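## Section 4: Setting Up the Table for Display and Sorting

If you have made it through Section 3, your Janby table is standing on its own feet and you have probably earned a cup of coffee. What comes next is the pleasant part. We are going to lay the white top sheet, put out the sign holder and the divided tray, and get the surface ready for whatever you mean to sort or show on it, whether that is seed packets, beads, name badges or the odds and ends from a kitchen drawer.

Please read the whole section once before you begin. It takes a few minutes, and you will find the steps go along much more easily when you know where they are headed.

### 4.1 What you will need

- The white top sheet (part 151)
- The clear acrylic sign holder with the hanging tab
- The divided tray
- A soft, dry cloth, the older the better
- A little room on all sides of the table, so you can walk around it without squeezing

> **Note:** The sheet travels rolled. Let it lie flat overnight with a few books on the corners before you try to fit it. We know it is hard to wait, but a sheet with a curl in it will only tease you.

### 4.2 Laying the sheet

1. Wipe the frame rails with the dry cloth, paying attention to the inside corners where packing dust likes to gather.
2. Carry the sheet over flat, with one hand under each long side. If you have a helper, this is a lovely moment to use one.
3. Set the back edge down first, then lower the front edge slowly until it meets the rails.
4. Step back and look along each side. The overhang should be the same the whole way. Nudge the sheet with the flat of your hand until it is.
5. Run the cloth along the cut edges. The sheet is trimmed to size at our Romcombe workshop, and the trimming can leave tiny pale specks and small frayed fibers behind, so an edge may look a bit ragged in places. Brush off whatever comes away easily and leave the rest alone. Stand the sign holder toward a back corner for now, so you can judge how much working space remains. 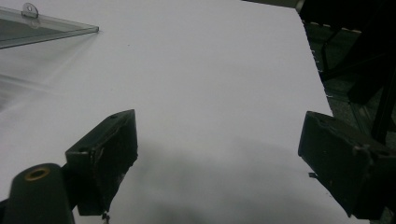

6. Press gently at each of the four corners. If one of them rocks, go back to Section 3.6 and adjust the foot under that corner.

> **Caution:** Do not pull at stubborn fibers with your fingers or a pair of pliers. A pulled fiber can lift the surface layer along with it, and that sort of damage is not something we can mend by mail.

### 4.3 Checking the surface in good light

We always suggest doing this during the day if you can manage it. Turn on the lamp you expect to work by, crouch until your eyes are nearly level with the table, and look across the top from each side in turn. You are looking for grit, stray packing crumbs and any low spot where the sheet has not settled onto its rails.

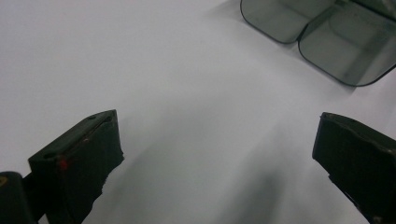

Grit is the one thing we would ask you to be fussy about, and Randi Sjögren, who wrote the first edition of this guide, was fussier than any of us. A single grain under a tray will leave a mark that annoys you for years. The finish is matte and plain white, and it shades off toward a cool light gray where less light reaches it, so please don't take a soft gray patch for a stain and start scrubbing. Move the lamp first. If the patch moves too, you have found a shadow and can get on with your day. If it stays put, use a barely damp cloth and dry the spot right away.

### 4.4 Placing the divided tray

1. Put the tray down on the sheet, well back from the front edge, and turn it so the larger compartment is on the side of the hand you sort with.
2. Lift the tray whenever you want to move it. Sliding is quicker, we admit, but it is hard on the finish.
3. Fill the larger compartment first and keep the smaller one for the pieces you haven't made up your mind about. Beads and buttons do very well this way, and so do the little brass tacks that come with the Rallis picture kit. 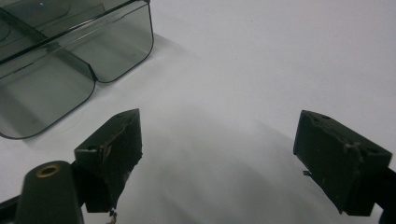

4. Leave a clear stretch of table between you and the tray, enough to spread out a good handful at a time. Most people start with too little space and end up shuffling everything backward halfway through, so be generous.
5. When you finish for the day, empty both compartments, wipe them with the soft cloth, and put the tray away in its sleeve.

> **Caution:** Keep the tray and the sign holder away from radiators, sunny windowsills and hot mugs. Never clean either one with window spray or anything containing alcohol.

### 4.5 Spare parts

Top sheets, trays and sign holders can be ordered separately from the Gredavora parts desk. Please quote the part number and tell us whether your table is the standard or the long model. Section 5 covers folding the table down for storage.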